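Wool rug smells like wet dog after home washing – can it be saved?

4 min read

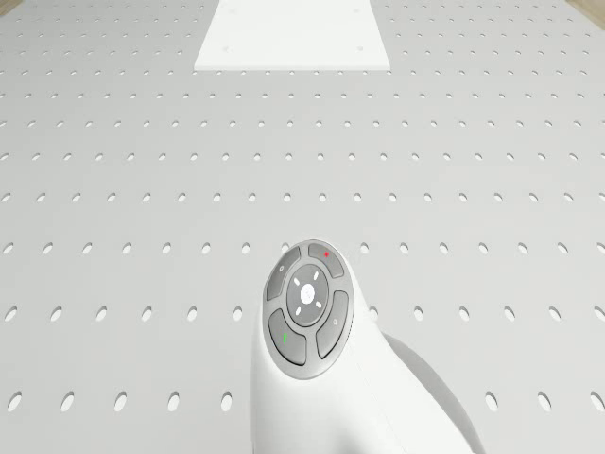 Hello to everybody. I have a wool rug, hand knotted I think, which my wife's aunt gave us when we moved to Breltbridge. It is 8 feet long and quite heavy. In February our son spilled a full bowl of soup on one end, and I made the decision to wash it myself in the garage, with the garden hose and wool shampoo. The stain went away, I am happy with that part.

The problem is the smell. I hung the rug over two sawhorses and left it for four days, with the garage door open in the daytime. To my hand it feels dry on top. But when I put my nose close to the fringe, there is a smell like wet dog, and also a little bit sour. We have no dog. When I brought it back in the living room, the smell was in the whole room by evening, so I took it out again.

I already tried baking soda, one full box, left overnight and vacuumed in the morning. It was better for one day and then the smell returned. I called one company, Vandorel, and they told me 659 dollars for pickup, washing and delivery. For us this is a lot, and I do not know if the rug is worth so much. There is a label on the back but I can read only the word "Sani", and I am not sure this is the maker.

What I want to know:

Is the smell from water which is still inside, or is it already mold?

Can I wash it a second time, or will this make it worse?

Is vinegar safe for wool? I read yes and no on different pages.

The colors are dark red, navy blue and a cream color. The red did not run when I washed it, or only very little, I saw a light pink on the floor near the drain. The foundation looks like cotton, if this is important. Thank you for reading, I tried to write all details.

– Krum Dervishi

Modupe Ezeani

Good that you wrote the details, they help very much. I cleaned rugs for 13 years, first in my uncle's shop and later by myself, and I have met this smell many times.

Wool has a smell of its own when it is wet. Some rugs have it strong and some you hardly notice it. If the rug smells like a wet dog but has no spots, most of the time it is moisture which stayed in the foundation. Wool on the surface dries quite fast. The cotton inside, where the knots are tied, dries slowly, and the ends near the fringe are the slowest when the rug hangs over something and the water runs down there. So your hand tells you dry and your nose tells you the truth.

The sour part can be two things. One is shampoo which was not rinsed out. The other is that the cotton stayed wet too long and something started to grow. To know which one, do this:

Turn the rug over and look at the back in daylight, mainly the last foot on both ends. Look for gray, green or black dots, or a place that is darker than the rest. Then fold one corner gently, with the back side out. If you hear small cracks, stop immediately. This is the sound of rotten cotton, and then the rug must go to a professional, or you must accept it as it is.

If it has no dots and no cracking sound, I would dry it properly before any other thing. Lay it flat, back side up, on something that lets air go under. Wooden pallets with a clean sheet on top are fine. Put one fan blowing under it and another blowing across the top, and leave them on day and night for 2 days. Use a dehumidifier if you can borrow one, and in this case close the garage door. An open door in rainy weather brings in more water than it takes out. Do not use a heater close to the rug. The wool can become stiff and the edges can curl.

After this, smell again. In many cases it is finished at this point.

If there is still a sour smell, you can do one more rinse, but only a rinse, no shampoo. Cold water, and for each gallon one cup of plain white vinegar. Please test the red first. Wet a white cloth with the mix, press it on the red for one minute and look. You wrote that you had pink water, so I would be careful – a little dye on the floor can become a lot of dye in the cream color. If the cloth comes back pink, do not do it at home.

Vinegar in this weak mix does not hurt wool. Wool likes a mild acid better than the opposite, and here I must say something about baking soda. One time is no disaster, but it is alkaline, it goes down between the knots and the vacuum does not take all of it. When it becomes wet again it can dull the colors. Before you rinse, vacuum the back side first, then the front, then the back again. You will be surprised how much powder falls out.

For pushing out the water, use a squeegee or the edge of a plastic dustpan, always in the direction of the pile. A wet vacuum is better. Then dry it in the same way I wrote above, flat, with fans, and start in the morning so that you can check it in the evening.

About the price I cannot say if it is fair, I do not know your city. Ask them if they wash by immersion and if they have a drying room. Ask also if it is cheaper when you bring the rug yourself.

Skevov

just put it in the sun for a day, worked on mine. also febreze. 659 is crazy, you can buy a new one for that

Modupe Ezeani

A few hours of sun on the back side is okay and can help with the smell. I would not leave the front in strong sun a whole day with red and navy, they can fade and you will see it only later, when you put it next to a part that was covered. The spray I would leave out. It puts perfume over the smell, and if the inside is damp it adds more damp.

Krum Dervishi

Thank you both. I looked at the back this morning and I found no dots, and there was no cracking when I folded the corner. But near the fringe it is cool when I touch it, so I think you are right that there is still water. My neighbor is giving me his two fans, and I will put the rug on pallets tonight. The vacuuming of the back I did already, and yes, a lot of white powder came out, I filled almost a cup.

I did also the test with the white cloth. It came back with a very light pink, so I will not do the vinegar. If the smell is still there after drying I will ask Vandorel for the price when I drive the rug to them myself.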